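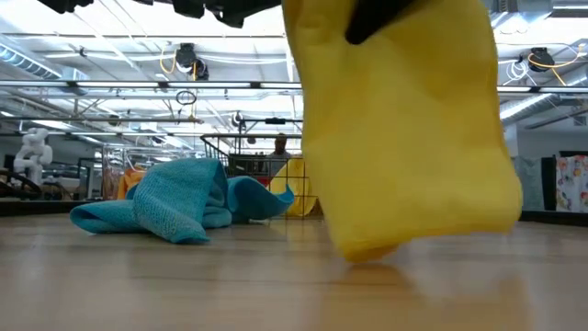

Flolness Cleaning Cloths, Mixed Pack: Review

Posted 31/08/2018 by Edin Pavlović

I bought the mixed pack in January to replace paper towels in the kitchen and the old T-shirts we were using everywhere else. The cloths have been in use every day and have gone through the washer 44 times. I kept a tally on the side of the machine, mostly to settle an argument with my brother-in-law, who thinks all microfiber is the same.

The pack comes in a cardboard sleeve with no plastic. The care instructions are printed on the inside of the sleeve, so don't throw it out before you open it up. They say to wash the cloths before first use. Do that. The darker ones gave off a lot of lint and some dye the first time, and I would keep them away from white shirts for the first few washes.

On glass they do well. I use one damp cloth and then a dry one, no spray, and the bathroom mirror comes out clear. Windows take longer because the cloth fills up with dirt on the outside panes and you need to rinse it often. On the stove they pick up grease fine but they don't let go of it easily. Once a cloth has been used on bacon fat it needs a hot wash by itself, and even then it feels a little stiff. Two of mine are now garage cloths for that reason.

Dusting is where I like them most. Used dry, they hold on to dust from the TV stand and the blinds. They also catch on everything. If you have rough hands you will feel it, and any splinter or loose screw head will pull a loop out. The pulled loops haven't run or turned into holes so far.

Drying dishes is the weak point. They soak up plenty, but they leave fuzz on wine glasses, and I went back to a cotton towel for those.

Washing: warm water, regular detergent, no fabric softener. I forgot about the softener once and the whole load just pushed water around the counter. It took 3 washes without it to get them back to normal. Tumble dry on low or hang them up. Hung over the shower rail they dry overnight.

The edges are stitched all the way around. After all that washing I have one cloth with a corner coming undone, and I trimmed the thread and kept using it. The colors have faded a little, the blue more than the others. None of them have shrunk enough to matter.

Compared with the Skukham cloths I had before, these are thicker and hold more water, and they take longer to dry. The Skukham ones were better on eyeglasses. Radomir Tomić, who runs the hardware store near me, stocks both and told me he sells more Skukham because of the price. I'd still pay the extra for kitchen use.

What I'd change: a hanging loop on one corner, and a way to buy a single color. I wanted to keep one color for the bathroom and one for the kitchen, and with the mixed pack you run short of one of them by the end of the week.

Rating: 4 out of 5. I'll buy another pack when these wear out.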